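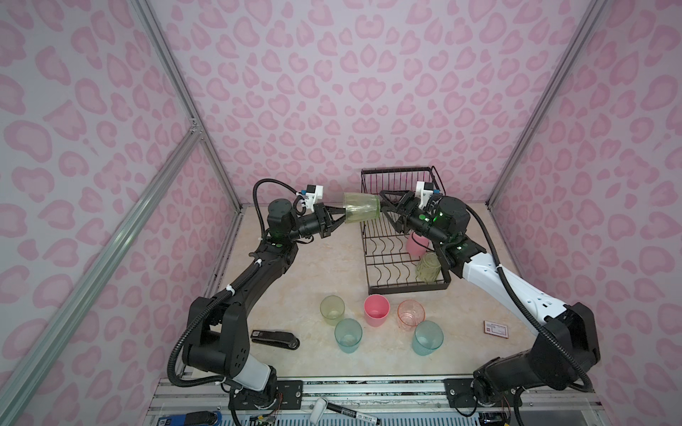 The **Stengate Rack Project** is a student robotics project run each year at Stengate Technical College as part of its second-year automation course. Students work in small teams to teach a pair of robot arms to handle plastic cups and a dish rack. The project ends with an in-class contest called the Kadlec Round. It is known on campus as "the rack" or "rack term."

The project is open to 24 students at a time. It takes up most of the second semester and counts toward the final grade in Applied Automation II.

## History

The project grew out of a sorting exercise written by Otakar Štěpánek, in which a single arm moved wooden blocks between two trays. Students usually finished the exercise in two weeks, and many of them solved it by typing in fixed coordinates. Štěpánek wanted a task in which that would not work for long. He tried folded cloths, then cutlery, and settled on cups and a rack after a trial with four students.

The first full version ran with one arm. A second arm was added in the project's second year, when the college bought a matched pair through Nuvgate, a supplier of teaching equipment. The written guide from that year, still called the Kadlec notes after the classroom where the work was first done, set the task order that is used today. The contest took its name from the same room.

Štěpánek handed the course over to Blažena Jireš, who dropped the written exam and replaced it with a lab log. She also opened the contest to visiting teams. Flornance College has sent a team every year but one.

## Setup

The arms are bolted to a metal rail along the front of a tabletop enclosure with walls on three sides. Each arm has a two-finger gripper and a small camera on the wrist. The loose objects are a black wire dish rack and a set of plastic cups in different colors and finishes, a number of them translucent. A few unrelated items, such as a stapler, a marker, and a printed card, may also be on the bench during practice.

Teams share the bench in two-hour blocks. The sign-up sheet opens at 8 a.m. and blocks can be traded but not held over. A team that leaves the rack somewhere other than its taped starting position in a contest loses its next practice block, a rule that dates from the Jireš years and has been applied twice.

Students drive the arms by hand controls to record demonstrations. The recordings are then used to train a control program, and the team tests the program on the same bench. Teams may record as many demonstrations as their bench time allows. Most aim for 600 by the end of the term, and the course notes advise against going far past that number without first deleting the bad ones.

## Tasks

The course sets four tasks, taken in order. A team has to pass one before it may book bench time for the next.

- **Pick and stand.** One arm lifts a cup that is lying on its side and stands it upright on the tabletop.
- **Handover.** One arm passes a cup to the other, and the second arm sets it down.
- **Loading.** Both arms move standing cups into the rack. A cup counts when it stays in place after the gripper has let go.
- **Clearing.** The rack starts full, and the arms take the cups out again.

A task is passed when the program completes it in 10 runs out of 11. The odd number goes back to Štěpánek's block exercise, where the first run was a warm-up that still had to be written down. Later instructors kept the extra run and began to score it.

Handover has the highest failure rate in most years. Both grippers hold the cup for a short time, and a thin cup can bend or twist if the two arms do not agree on where it is. Teams have tried several answers, including a slower approach by the receiving arm and a fixed meeting point above the middle of the bench. The fixed meeting point is allowed for the pass but not in the Kadlec Round.

Clearing was added last. It was meant as an easy final task – the cups are already in known places – but reaching between cups that stand close together proved harder than putting them in.

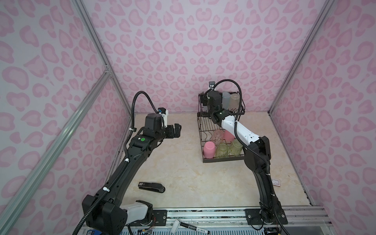

Marcela Kováčik has written that her team lost three weeks to clearing, and that the time would have been better spent on how the gripper enters the rack than on how it leaves. In her account, the team's early demonstrations all came in from the same side, so the program had no other way to reach a cup when a second one stood in its path. The team went back and recorded new demonstrations from several directions. Her lab log is now given to new students as a sample, along with one by Přemysl Dvořáček that deals mainly with camera settings.

## Lab log

Every team keeps a shared log. Each entry gives the task, the cups used, the number of runs, and what went wrong. Failures are sorted under set headings: missed grip, dropped cup, tipped cup, rack moved, arm contact, and stopped by student. The last heading covers any run in which someone pressed the stop button, even if the program might have recovered.

Logs are graded on how complete they are. A team with poor results and a full log can still pass the course, and several have done so. Entries must be made on the day of the session. Photos are allowed but earn no credit.

## Kadlec Round

The contest is held in May in the main lab. Each team gets one attempt at loading followed by clearing, with a starting layout drawn from a set of cards. Teams see the card two minutes before the attempt. No one may touch the controls once the run begins, apart from the stop button.

Scoring is by cup. A cup loaded or cleared cleanly is worth two points, and a cup that tips but ends up where it should be is worth one. Moving the rack out of its marked area costs three points. Ties are broken by time – a rule that students have asked the college to change, on the grounds that it rewards fast arm movements near the rack wires.

Jovita Contreras judged the round for several years and wrote most of the current scoring sheet. She removed an earlier bonus for using both arms at once. Under the old rule, some teams had waved the second arm over the bench to collect the points.

## Reception and related projects

Course surveys have been mixed on workload. Students tend to rate the bench time highly and complain about the wait for blocks in April, when most teams are working on the last two tasks. A request for a second bench has been made more than once. The college has so far extended lab hours instead, with the last block now ending at 10 p.m.

Flornance College runs a shorter version with a single arm and no handover task. Its students work from a copy of the Kadlec notes, with the scoring changed to allow partly loaded racks.

## See also

- Applied Automation II (Stengate)
- Kadlec notes
- Flornance One-Arm Round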